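Filed under: Diary / The Long Table

11 Apr 2024

Red again. I had voted for blue, on the grounds that blue has never done anything to a cuff that a person would notice in a restaurant, but Armelle Lacroix did the shopping, and Armelle shops for drama. So the liquid practice is red, a bright cough-syrup red, and I have spent the day in a white shirt like a man asking for it.

Arrived before anyone and found the table where I left it, which I mention only because in January it went missing for most of a morning and came back with a scratch. It is two tables, strictly speaking, pushed together to make one long white one, and they have never agreed about height. I folded a Hostthorpe business card under one leg, which is the most use I've had from Hostthorpe since they sold us the tables. There is a join down the middle. Anything spilled finds it. I've cleaned that join with a butter knife, a toothpick and, on one low evening, the corner of my own bus pass.

Mixed the color in the tall jug. The packet says one sachet to 504 ml, a number so particular that I assume somebody at Utimero lost a bet. Our jug is not a particular sort of jug. I poured until it looked like a lot, stirred with the handle of a spoon, and had red to my wrist by the second stir. The smell is faintly of cherries, or of what people who have never met a cherry think they smell like. Armelle came in, looked at my hand, and asked who I had killed. I said the stationery budget.

Then the small beaker. The idea of the small beaker is that you draw from the full jug and let a little out into it, and keep the marks honest, and don't dribble. I did it by hand first to get my eye in. My first go went in nicely. My second went on the table. By the time I had done 12 I was no better at it, only slower, and had begun to hold my breath, which my doctor says I do with everything. The beaker marks are so pale that you have to bend down until your nose is nearly in it and then guess. Armelle says I should wear my glasses. My glasses are in the Besnard bag, and the Besnard bag is at home on the hook, keeping the hook company.

Lunch was late and mostly bread. Osa rang in the middle of it to ask if we wanted to renew the coffee contract, 400 for the year, and I said we'd think about it in the voice I use for things I have already thought about. Their coffee tastes like the inside of a drawer.

The candy jar is back. It had been banned after the last dentist conversation (mine, expensive), and has returned still in its clear plastic bag, as if that made it evidence. It sits at the window end with the orange lid on, full of all the colors, and I have passed it at least as often as I've passed the sink. I had 5. I had them over the course of the whole afternoon, and I would like that noted.
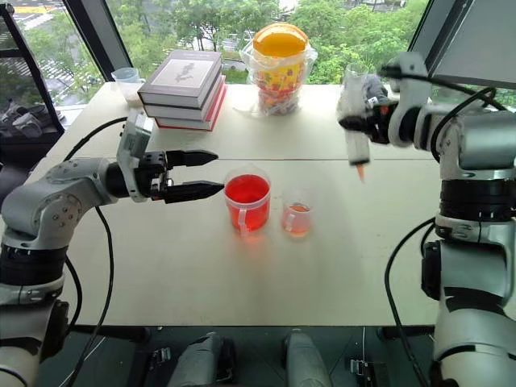 The books have got to go somewhere else, too. I put them down at the back of the table weeks ago for a minute, all three hardcovers, and they've settled in like relatives. The one on the bottom has a red spine, so at least if the jug goes over, one of us will come out of it looking the same. Armelle has asked twice whether I'm reading them. I have read the top one as far as its cover, which has a nice little drawing on it. I said I was between chapters.

Best hour was the last. The light comes in low through those big windows and the jug throws a pink smudge onto the tabletop, and for a while I stopped measuring anything and watched the trees. They've filled out. A week ago I could see most of the street, and now there are whole stretches where I get only leaves and a bit of the white paint on the road. A man tried to park down there for a very long time. I was on his side for the first half.

Poured the red away at the end, all of it, and the sink is now the color of a bad sunburn. Armelle says bleach. I say leave it until tomorrow and see how it feels. The shirt is soaking in the tub at home — cold water, salt, some muttering — and there are two spots on the left cuff that look set on staying. I don't know when they got there. I was so careful with the right one.

Must buy: sponges, blue sachets (hide receipt), something flat for under the table leg, as the card has started to slip.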